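4.2 Recovery Behavior in the Garment Task

The planner described in Section 3 treats each arm as a separate agent with its own queue of motion segments. A shared scheduler releases a segment only when the swept volume of that segment does not meet the volume already held by the other arm. In the Florton release of the software, this test was run once, before motion began. The Travano release repeats the test at every segment boundary and allows a held volume to be given back early.

The change matters most in tasks with cloth. A hanging garment has no fixed outline, and the perception module reports it as a coarse envelope that grows when the cloth is moved. Under the earlier release, growth of the envelope during a segment often led to a full stop of both arms and a return to the home pose. Under the later release, only the arm whose path is affected is held, and the other continues its queue.

We logged 1,454 segments over 323 attempts, all with the settings frozen on 12/3/19. Of these attempts, 98 included at least one hold. Attempts in which the operator pressed the stop button were kept in the log but left out of the timing results. The envelope margin was set by hand during trials in June and was not tuned again - a larger margin reduced the number of holds in free space but made the region near the stand hard to reach.

Figure 2 shows the two-arm cell with a dark navy garment on a light blue hanger, supported by the upright pole. The basket overlaps the foot of the stand, so the planner stores both as one obstacle.
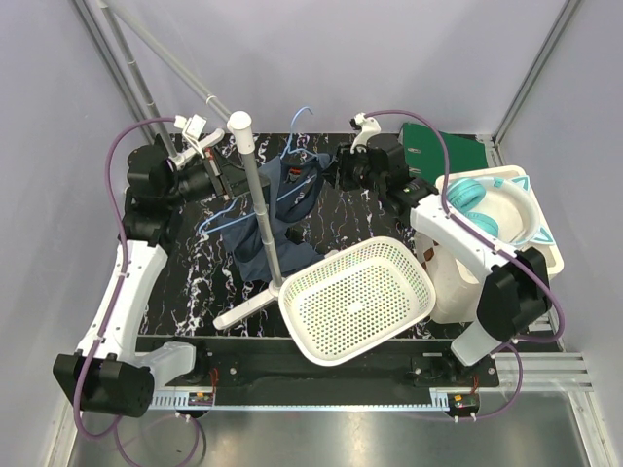

Does the scheduler need a model of how the cloth will move? It works from the current envelope and a fixed margin, and no cloth model is used at any stage.

Figure 2. Workcell for the garment task, with one arm mounted at each front corner of the table.

The Grandlow interface records the reason for each hold as a short text code, together with the segment number and the name of the arm. These codes were used to sort the holds reported in Section 4.3.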